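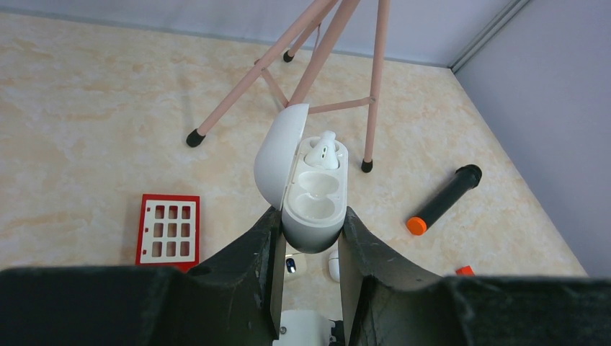

Page last changed: Saturday, January 20, 2024

Lerent wireless earbuds, the white ones: three months in

I bought these in October after my old wired pair finally gave up on the 27 bus (left ear went, then the right, then I sat through the rest of the journey listening to a man talk about guttering). They were £40, which is about as much as I'm willing to spend on something I will one day put through the wash.

Let me start with the case, as I have opinions about the case. It's white and glossy, longer than it is wide, with a rounded lid on a hinge. Lid open, it feels like holding a little compact mirror. The inside is moulded in smooth hollows and each bud only goes in one way round, so you get used to the shapes quite fast. I can do it in the dark now, though for the first fortnight I was forever trying to put the left one in the right one's place and wondering why the lid wouldn't shut.

The gloss is lovely for about a day and then it's fingerprints for ever. It's also slippery! I've dropped mine on the kitchen floor more times than I'd like, and twice a bud has shot out and gone under the cooker. The case itself has one small scratch near the hinge and otherwise looks fine. My friend Malathi has the same pair and keeps hers in an old sock, and hers looks brand new, so make of that what you will.

Sound next. I listen to podcasts, the radio and a lot of very loud 80s pop while I'm hoovering, and for all of that they're great. Voices are clear, there's enough bass to be getting on with, and they go louder than I need. If you're fussy about classical music you might find the top end a bit thin. Kumaresan at work borrowed them for a lunch hour and said the strings sounded "like they were in the next room", but he has speakers the size of a wardrobe at home so I took that with a pinch of salt.

Fit: good for me with the small tips, after a miserable week with the medium ones. Swap them on day one. They stay put for walking and washing up. I tried running for a bus and lost the right one down my scarf.

Battery is where I expected to be let down and wasn't. I get most of a working week out of a full case, with a couple of hours' listening a day. The box promised more than that, but boxes always do. What I don't like is that there's no proper way of telling how much is left in the case. There's one tiny light and it's either on or it isn't.

Calls are so-so. Indoors my mum can hear me perfectly. Outside in any sort of wind she tells me to ring back later.

I did look at the Braltness pair before buying these. They were £52 and the case was a bit smaller, but it had a stiff lid that I couldn't open one-handed in the shop, and I open mine one-handed twenty times a day. No regrets there.

Would I buy them again? Yes, though I'd have a go at finding a matt case, or just a grippy cover for this one. If anyone knows of a cover that fits and still lets the lid fold right back, please leave a comment, I've sent two back already.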